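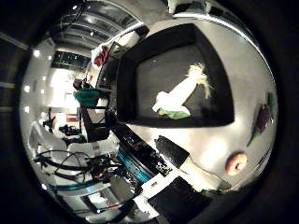
## Wrist camera trial at Stundham compares two lenses on mixed produce

The automation laboratory at Stundham has completed the first stage of a trial comparing wrist-mounted cameras for robot grippers. The work was carried out in December on a single arm, using a bench set with a tray, an ear of corn, an aubergine and other items of varied shape.

Two cameras are under test. The first, supplied by Grestenico, has a very wide lens that records a circular view taking in the tabletop, parts of the gripper and much of the surrounding room. The second, from Gulusum, has a narrower lens with little distortion and covers only the area directly ahead of the fingers.

Each camera was used for 200 picks under the same controller settings. The wide lens kept the target in view until contact in all but three picks. The narrower lens lost sight of the target in 15, mostly during steep approaches to long items placed diagonally. In those cases the controller, a standard Leite unit, carried on to the last known position.

The wide lens had drawbacks of its own. Strong curvature towards the rim made distances harder to judge, and the correction step added 7 milliseconds to each control cycle. Glare from the white bench top also affected exposure more often, and the laboratory intends to repeat part of the test with the lighting turned down.

Finger pads were left unchanged throughout. A softer pad from Gulusum will be fitted for the second stage, which covers round items and produce with loose leaves or husk - both of which gave uneven grip readings in early checks.

The laboratory has not chosen between the two cameras. Pick records and calibration files from the first stage will be released to project partners once the lighting test is finished.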